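4.2 Hooks, baskets and the low wall

Of the 11 households we visited in Vamdale, all but one had some kind of hanging point fixed low on a wall, and we came to be rather fond of them. People spoke of these small hooks with real affection – as the place where a thing could wait until somebody had time for it. Iida Toivonen, who led the home visits in May, noted early on that what hangs on a low hook tends to reach whatever container stands below, so that the two are used almost as a single piece of furniture (see Figure 3).

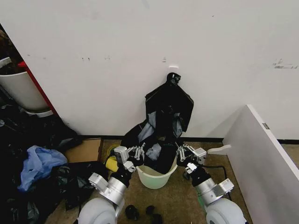
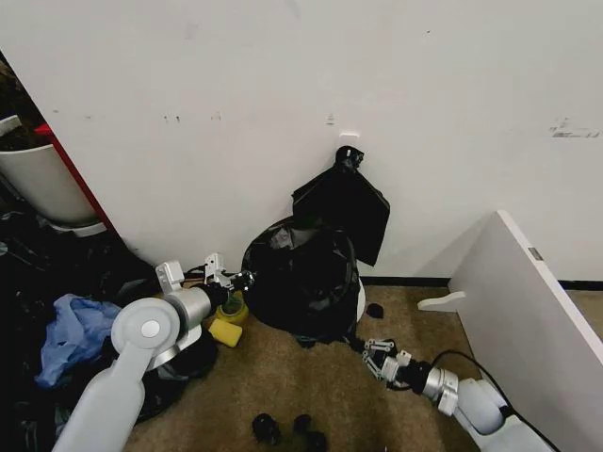

Figure 3. Black items gathered at a low point on a white wall, with the lower part at a container on the carpet.

We had expected, following Salminen's earlier survey in Festdale, that containers would be sorted by room and purpose, with laundry in one corner and waste in another. Our diaries tell a looser and, to us, more likable story. A basket might hold coats one week and toys the next, and several families told us they simply used whichever tub was nearest the wall. Over 200 diary entries mention moving a container to suit a hook, while only three mention moving a hook to suit a container. Carpet seems to matter here too – families with hard floors complained that light tubs slid away when filled, and they were more likely to push them into a corner. We return to corners in Section 4.3.

Contact: Ilari Salminen, Irine Home Studies | © 2018 the authors | Back to top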